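Progress report to the Nordin fund, December
Grant line: recipe testing, small-batch holiday cookies

**Status.** Testing of the base doughs is complete. Of the 16 recipes in the plan, 11 have passed, 2 were dropped and the remaining three are waiting on a second bake. The dropped recipes were both molasses cutouts that spread past the limit at every chilling time tried.

**Method.** Dough is portioned by weight and baked one sheet at a time on the center rack. Spread is measured across the widest point after cooling. Oven temperature is read from a probe, as the dial on the Tuda oven runs high below 325°F.

**Findings so far**

- Chilling overnight reduced spread in all butter doughs. Chilling for one hour had little effect.
- Browned butter needs a spoonful of water added back per batch or the dough crumbles at rolling.
- Rye flour can replace a quarter of the wheat flour. Above that, edges break in the tin.

**Spending.** Ingredients came to $787, slightly under plan. Butter was the largest item. The Surari order of almond flour was short by one bag and has been credited.

**Open items.** The shortbread has not been tested with salted butter. Storage tests at room temperature are still running; tins are opened every Friday. 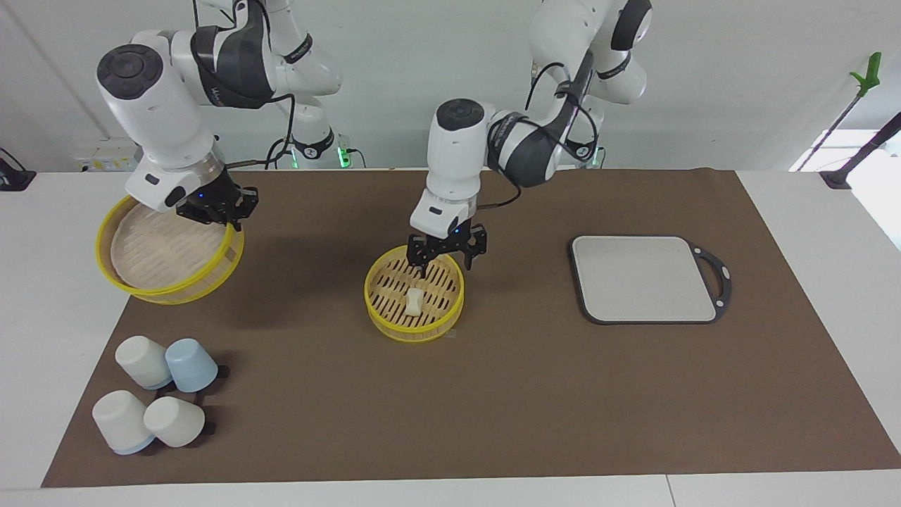
Maj-Britt Lindholm asks that the salted shortbread be moved ahead of the rye rounds, and that the storage tests go on for one more week before any recipe is released.

Both changes can be made within the current budget.

Yaa Mahama
Okow Test Kitchen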